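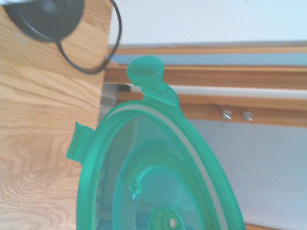 Notebook, Hakis cell, Fornham bench. July, second week.

Grip loss on lid task, then a protective stop. Writing this up before the settings get changed again.

Task as it stands: pick the green lid off the oak board by its rim, tilt, carry, set back down flat. No container closing yet. The run was planned at 100 cycles on the current finger pads with the Hedlund force limit left at the value from June.

Fault came at cycle 52, 14:10 by the controller clock. The lid rotated in the fingers during the tilt. The controller still reported a good grasp, so the arm carried on along the planned path and started the place move with the lid well off its expected angle. The long tab met the board first. The wrist torque went over the limit and the arm stopped with the tab loaded against the wood. No damage to the lid that I can find. The tab flexes the same as before and the gasket is seated all the way round. There is a shallow mark in the board, which I have circled in pencil.

The stop itself worked as it should. What bothers me is the time between the slip and the stop. From the log, the finger gap changed by 1.4 mm at the start of the tilt, and nothing in the supervisor looks at finger gap once the grasp flag is set. The arm moved for 179 ms of that slip with the flag still true, and then for the whole of the carry. If the board had been a hand, the torque limit would have been the only thing left. That is a safety matter as much as a grip fault and it goes on the cell's open list today.

Things checked, in order:

Pad wear. Pads have almost 2,000 closures on them. Left pad is polished in a band where the rim sits. Right pad is fine. Swapped left for new, kept the old one in the drawer with the cycle number on it.

Grip force. Commanded and measured agree at the fingers within the usual error. No drift.

Grasp point. The lid has a thick rim with the gasket just inside it. If the inner finger comes down a little far in, it closes on the gasket and the rim is only partly held. The gasket gives, the force reading looks healthy, and the grasp passes. I think this is the main cause, with the worn pad making it worse.

Pose estimate. Went back through the Edel pose output for all the cycles up to the fault. The fit is good when the tabs are found and poor when they are not. On the bad cycle it had locked onto the raised inner oval and taken it for the outer rim. That puts the grasp point inward by the width of the step, which agrees with the gasket idea.
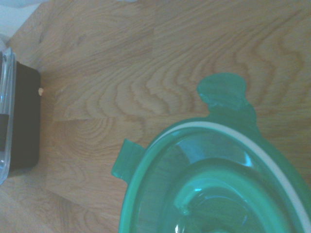
Source: wrist camera, Hakis cell, Fornham bench notebook

The translucent plastic is what makes the pose fit difficult. The grain comes through the flatter parts of the lid, and on this board the grain makes curved bands of its own. There is also glare on the inner ridge, and the fit likes a bright curved edge more than it likes the true one. The tabs are the only features with a shape that the wood does not copy, so the fit should be made to depend on them.

Changes made this afternoon:

1. Pose is rejected unless both tabs are found. On a reject the arm goes to the second view position and tries once more, then stops and asks.

2. Finger gap is now watched from grasp to release. A change over 0.5 mm drops the grasp flag and holds the arm where it is.

3. Place move slowed to half speed over the last part of the descent.

4. Approach moved outward so that the inner finger lands on the rim, short of the gasket.

Ran ten cycles by hand from the pendant with a finger on the stop. No slips. One pose reject, recovered from the second view. I do not count that as a fix. The gap threshold is a guess and may trip on normal rim flex – needs a proper run with the log open.

Still open:

– Supervisor should not trust a flag that is set once. Check whether the other two tasks on this cell use the same flag. I expect they do.

– Try a matte sheet over the board to see how much of the pose error is grain and how much is glare. Change one thing at a time.

– Repeat the full run with the old left pad back on, otherwise we will not know which change did the work.

– Cell stays in reduced speed mode until the gap check has been tested with a forced slip. Note is taped to the pendant.

Controller log and pose output saved under the cycle number in the Hakis fault folder.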